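Condensation on bedroom windows in a rented flat
2 min read

Posted in Claltham Residents' Help, Damp and Ventilation

Arif Govindasamy
I rent a second-floor flat in Whitlock Court and find water on the inside of both bedroom windows each morning from December until spring. The landlord's agent has advised me to open the windows, but the heating is then wasted. I should be grateful to know whether a dehumidifier would be suitable, and whether the agent is obliged to do anything further.

Mortimer Van Dusen
Residents are advised to establish first where the moisture is coming from. Drying clothes indoors and cooking without lids are the usual sources. Two short periods of airing each day, with the radiators turned off for ten minutes, lose less heat than a window left ajar overnight. Furniture should stand a little way off outside walls.

A dehumidifier is suitable for a bedroom, provided that the door is kept shut while it runs. Please write to the agent and ask for the extractor fan in the bathroom to be tested – a fan may make a good deal of noise and still move very little air.
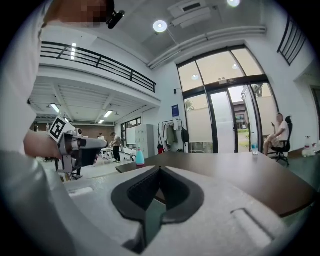
Keep a dated record of the readings from a small humidity gauge, taken morning and evening, and attach it to your letter. If black mould appears on the plaster, report it in writing at once and keep a copy. Whether the agent must carry out work will depend on the cause, and a housing adviser can look at your tenancy agreement.

Utano
Had the same. Trickle vents were painted shut. Check those.

Related items
Mould on bathroom sealant
Reading a prepayment meter
Noisy extractor fans
Who pays for a blocked gutter?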